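How to Teach a Heavy Board Game Without Losing the Table

I love teaching games. I probably love it more than playing them, and the one I've taught most this year is Kallura, a big trading and canal-building game with a rulebook of 36 pages. The first time I tried, I read it out more or less in order. By the time I got to the harbor rules, Bimla Solanki was stacking her coins into a castle. Fair enough! I've changed nearly everything since then, and my last few groups were taking turns within minutes of sitting down.

I'll use Kallura for the examples, but the same steps work with almost any long game.

Before anyone arrives

Play 2 full rounds by yourself, taking every seat. Reading is fine, but moving the pieces shows you which rules you only think you know. For me it was the toll step. I had been charging the wrong player for months.

Then punch, sort and bag everything. Kallura comes with 200 wooden goods, and if they're all in one bag you'll spend your whole evening picking out the green ones. Small bowls work great (I use the ones I bought for dips).

Lay out the board, deal the starting hands face down and put the first-player marker where you want it.

Start with how you win

Say the goal in one breath. Mine goes: "We're merchants, we're digging canals, and whoever has the most prestige after the last flood wins." Now every rule that follows has somewhere to go. When you explain that silk is worth more in Muken, people already know why they'd care.

Next, show a turn. Pick up a worker, put it down, take the goods, pay the toll. Do it with real pieces and talk while your hands move. Then do a second turn that goes a bit wrong, where you run out of coins, so everyone sees what that looks like. 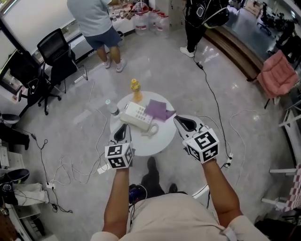

Both hands over a small round table.

Let them hold things

Pass the pieces around while you talk! Someone who has a barge in their hand will ask what the barge does, and that's the perfect moment to tell them. Bernardo Coelho taught me Pichon this way, and I still remember the auction rules from that night even though I haven't played it since.

Save the exceptions

Kallura has a rule for what happens if two canals meet at a lake. It comes up maybe once a game. Leave it out, and just say at the start, "There are a few odd cases, I'll stop us when we hit one." The same goes for the end-of-game tiebreaker and the whole back page on storms.

What you can't leave out is anything that would wreck a plan. If workers don't come home until the end of the season, tell them before the first one goes down.

Play a practice round

Play one round with open hands, let people take moves back, then reset. It costs ten minutes or so and it's my favorite part of the night. You'll hear someone say "ohhh, so that's why you'd build there," and then you're off.

If you want something gentler to practice your teaching on, try Jollmont first. The turns are short, the scoring fits on a card, and it has tiny goats.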